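OK, Clovel cell maintenance thread! Two arms, one rail, and I finally have time to write down how I look after it.

First thing every session: finger screws. A loose finger pad feels fine on a stiff plastic basket, then you try a snack bag and it twists right out of your grip. I snug them by hand, never with a driver.

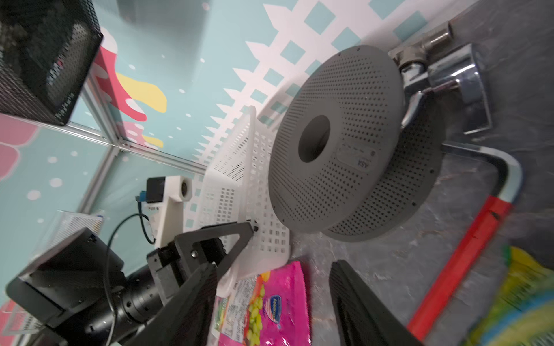
Next is the wrist camera bracket. I push the connector home, then roll the wrist through its full range and watch the cable. It needs enough slack to loop – too little and it tugs the sensor, too much and it snags on the props.

I re-zero both arms every 2000 cycles. Takes 7 minutes if you're not chatting! Saturnino Cordero talked me into doing left and right together, and wow, the handoffs got so much smoother.

Shiny packaging is my favorite check after a re-zero. Both grippers have to come in at the same height or the bag slides off to one side.

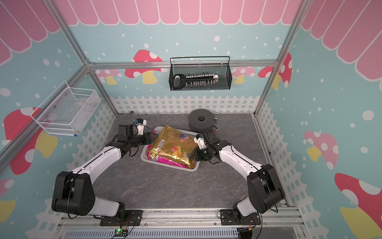 Both grippers on the gold bag, tray underneath.

Grip force is at 88 on the Fomside scale for bags. I went lower in December and kept dropping them.

Still on my list: tidy the wiring by the left base and print 2 spare finger frames. If you run a Bainbridge rail, how often do you wipe yours down? I'd love to compare!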